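Visit report: Plarkitz storage works and test kitchen, Whitfield

Prepared by Desmond Dunleavy for the Lendero purchasing group

The Whitfield site covers two functions. The east building bends, welds and coats wire goods for home storage. The west building holds the test rooms, where finished racks are loaded with ordinary kitchen contents and checked for fit, wobble and access. Four of us attended in June: Aparecida Holanda, Everett Haddad, Dolores Blackwood and me. Our host was Fitzgerald Haverford, who manages the rack line and stayed with the group until the afternoon shift change.

Purpose of the visit was to decide whether the two-level rack should replace the Zinham unit now listed in our pantry range. The Zinham has sold steadily, but returns cite sagging wire shelves and small items tipping between the bars. A rack with solid boards would address both points.

Wire forming

Wire arrives on coils and is straightened before cutting. The grid panels are spot welded on a flat jig, one panel per cycle. Haverford gave output as 537 panels per shift on the older welder. The newer machine was down for an electrode change, so we could not compare. Cut ends are trimmed after welding, and a sample we picked from the bin had no burrs on three sides and one slight burr on the fourth. Holanda kept it.

Posts are bent from tube on a separate bench. The bend where the post turns into the base rail is the step with the highest scrap rate. If the radius is too tight the tube flattens, and the coating later cracks at that point. The operator checks the bend against a steel template hung on the bench. We asked how often the template itself is checked and were told every 30 days.

Coating

Parts are degreased, hung, powder coated and baked. The line was running white all morning. Coverage at the wire crossings is the usual weak spot on this type of product, and Blackwood went over several panels with a pocket lens. She found thin coverage at a few inner crossings and none on the outer faces. Plarkitz rejects on outer faces only. We would want that changed before placing an order, as a rack near a sink will rust from the inner crossings first.

Test room

The test room is set up with plain tables at counter height. Racks are brought in assembled and checked with food containers, jars and small appliances.

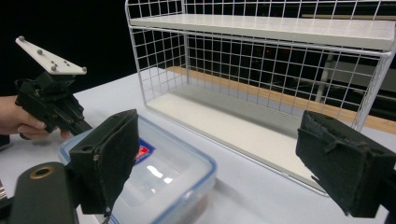 Page last changed: June, 4:10 p.m.

The two-level rack has flat boards at both levels, with wire grid at the side and back. The upper board has a thick light grey front edge, and a thin metal rod runs just under it. The lower board sits close to the table, with a wire rail along its front. A clear plastic food container was among the test items.

Our observations on the rack were as follows.

Access. The lower rail is a mixed benefit. It should keep light containers from sliding off the front, but a full container has to be lifted over it. Haddad tried this with a heavy jar and found it awkward one-handed. He suggested a lower rail. Haverford said the rail height is shared with another product and would need a new bending fixture.

Boards. The upper board did not deflect visibly under a row of filled jars. Both boards lift out for washing. They are a snug fit, and the upper one had to be worked out at one end before it came free.

Stability. On a level table there was no rocking. We set a folded card under one corner and the rack rocked slightly, as expected. No leveling feet are offered. I would not insist on them for counter use — pantry floors are a different matter.

Packing. Racks ship flat with the boards between the grid panels. The carton is single wall. Blackwood asked for a drop test on the long edge, and Plarkitz agreed to send results.

Supply

The smallest order for a private label carton is 2755 units. Standard cartons carry no minimum beyond one pallet. Haverford offered 2 sample racks free of charge, and these were put in our van before we left. Replacement boards can be ordered separately, but the part number is printed only on the carton. It should be on the underside of the board.

Open points

Inner crossing coverage: Plarkitz to state whether a stricter limit can be written into the order.

Lower rail: price of a new fixture, and whether the cost would be shared.

Drop test: results for the long edge, single wall carton.

Samples: Holanda to keep one beside the sink in the staff kitchen. Haddad to load the other with canned goods and measure the upper board at intervals.

No order should be placed until the coating question is answered. The Zinham unit stays in the range for now.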